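Clearing a chair is still a hard problem

I spend my working days on pick-and-place cells at Hustdale, where a line is specified at 1,000 picks an hour and anything that misses a grasp twice gets kicked to a reject bin. People who know this ask me when they can buy one for the house. My answer has been the same since June: for floors, now. For tidying, no date I would put in writing.

The gap is easy to underestimate. On the shop floor we control what arrives. Parts come in a known orientation, on a belt of known colour, and the gripper fingers are cut to suit them. The Preltero cell I commissioned last handles 112 part numbers, which sounds flexible until you notice that all of them are rigid, opaque and dry. Each one has a drawing. If a supplier changes a radius, we hear of it beforehand or we stop the line.

A kitchen chair with the shopping and the odds and ends put down on it has none of that. Take the grasping first. A drink carton is fine when full and a nuisance when empty, as the force that held it a minute ago now crushes it. Clear packaging gives a depth camera very little to work with, so the planner sees either a hole or whatever lies behind. Cloth has no fixed shape at all. Two parallel fingers with soft pads will pick up a towel, but where the rest of the towel goes is decided by the towel.

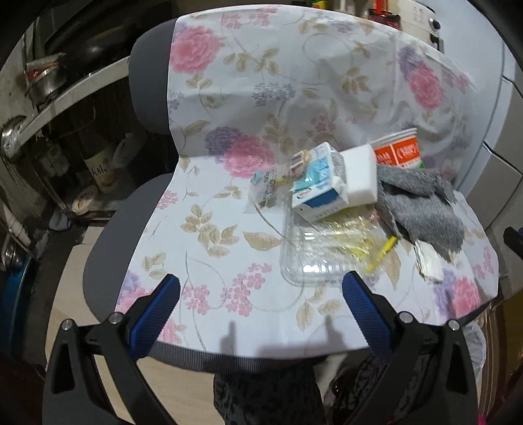

Gil-soo Jeon read a draft of this on Wednesday and thought I had the order wrong. Grasping is mostly a matter of money, he wrote, and the part he would not know how to specify is the decision: is the snack packet rubbish or someone's lunch, does the pen go in a drawer or stay where it was put? On his reckoning a machine that gets that wrong once a day is out of the house by the weekend, however good its fingers are.

I accept most of it. A reject bin works in a factory as somebody is paid to look through it. At home the equivalent is a heap on the worktop, and then you have moved the mess 2 metres at considerable expense.

Where I still differ is on contact. A patterned plastic cloth over a seat slides when you drag something across it, and it takes the neighbouring items along. Our cells never meet a work surface that moves with the work. I would like to see 6 mixed objects lifted off one, cloth left in place, before anyone quotes me a cycle time.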